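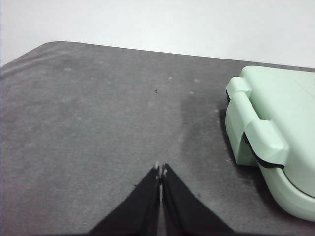 Mint-green case with a clip latch, on the grey mat.

Small green things for small kitchens - keeping them clean and where to put them

Quick one this week, school pick-up at three. A few of you asked about pastel plastic and those combo breakfast makers, so both in one go. Bits from me, bits from Noeline Whitelaw, who has had hers longer than I've had mine.

Cases and boxes with clip latches

Grime gets into the hinge and under the clip. Old toothbrush, drop of dish soap, warm water. Open the latch first and brush the seam with the lid up. Don't yank the clip from the corner, press from the middle or it'll go white at the bend and snap by winter.

Smells - leave it open overnight with a spoon of bicarb in a saucer. Lid off or propped. Shutting it up damp is how you got the smell.

Pale colours stain. Tomato, turmeric, beetroot. Wipe the same day. If you've missed the boat, a paste of bicarb and water, leave it 30 minutes, rinse. Sun on the windowsill helps a bit too, but bring it in by lunch or the colour goes.

Mats

Soft felty ones hold every crumb. Shake outside, then a lint roller. Tape round your hand if the roller has walked off again. Curling edges: roll it the other way, leave it a night under a couple of heavy cookbooks. Don't iron. I did. Don't.

And keep soft mats away from anything that heats up. Fine for cases and odds and ends, not for a grill.

The breakfast combo

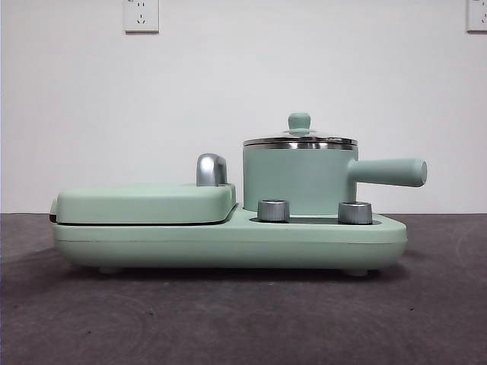
Can I leave the little pot on its base between breakfasts?
Once it's washed and fully dry, sure. Leave the lid a bit crooked so air gets in.

Other things worth knowing:

Unplug. Let it cool right down. Every time, even when you're late for the bus.

Never put the base in the sink. Damp cloth, wrung out hard, then a dry one. Cotton bud round the knobs, grease sits there and goes sticky. Turn the knob as you go so you get the whole way around.

Grill plates - paper towel while they're still just warm, unplugged. Gets most of the butter. Then soapy cloth. Cheese that has welded on: lay a wet folded cloth over it for ten minutes and it'll lift with a wooden spatula. No metal, no steel wool, no oven spray.

Shiny handles show every fingerprint. Dab of white vinegar on a soft cloth, buff dry. Keep the vinegar off the painted parts, I'm never sure what it does to them.

Milk caught on the bottom of a small pot? Inch of water, spoon of bicarb, simmer on the stove if the pot is stove safe (check the booklet, mine isnt). Otherwise hot water from the kettle and leave it till after work.

Write the wattage on a bit of masking tape and stick it underneath. Mine says 700. Handy when the kettle and the toaster are going on the same power board and everything trips - happened Tuesday, twice.

Where to put it

Long and low is awkward. Won't stand up in the pantry, takes the whole shelf lying down. Noeline keeps hers at the end of the bench and slides a tray under it so she can pull the lot out to wipe behind. I measured my cupboard after I bought, which is the wrong way arond. Measure with the pot handle on, it sticks out more than you'd think.

Next time: descaling, and what to do with lids that have no pots.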